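Night shift at Umum, cell 101. Left arm drifting again. Meinecke wanted it back by morning and I had one hex key and a cold coffee.

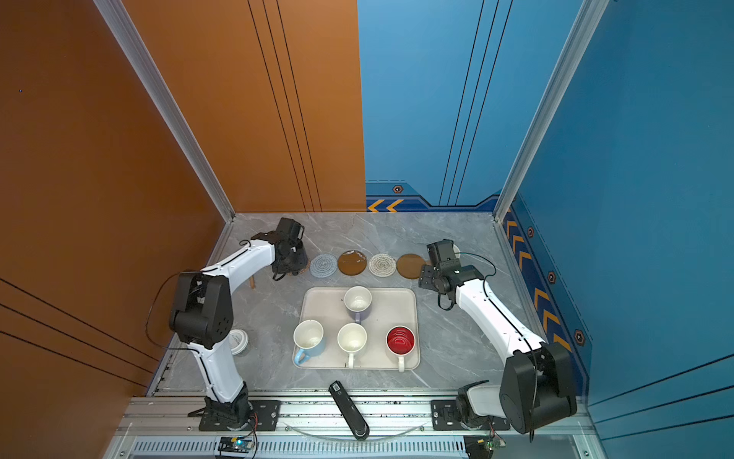

Wultside Review, Issue 280

Mugs stayed on their tray. I checked the base bolts first, then the cable, then teh base bolts again. Fine. All fine. Cycle counter said 3,145.

So, the fingers. Opened them wide over the marble, read the offset. Two hundredths out. Wrote it on my wrist. 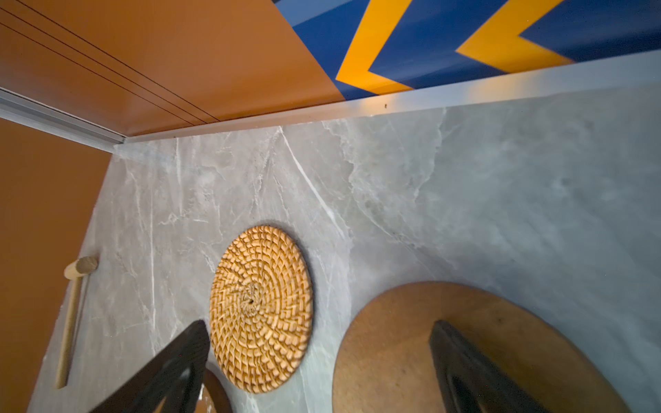
Page last changed: 31/07/2021

New zero from the Brastix sheet, the April one. Speed down. Crept the tips together, hand on the stop.
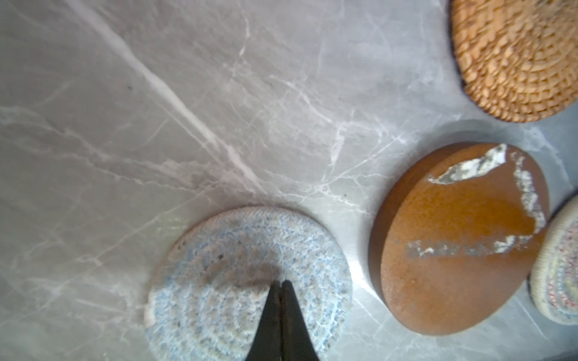

Fingers nearly closed, over the blue coaster.

I held my breath. Stupid, its a machine. Pressed run anyway.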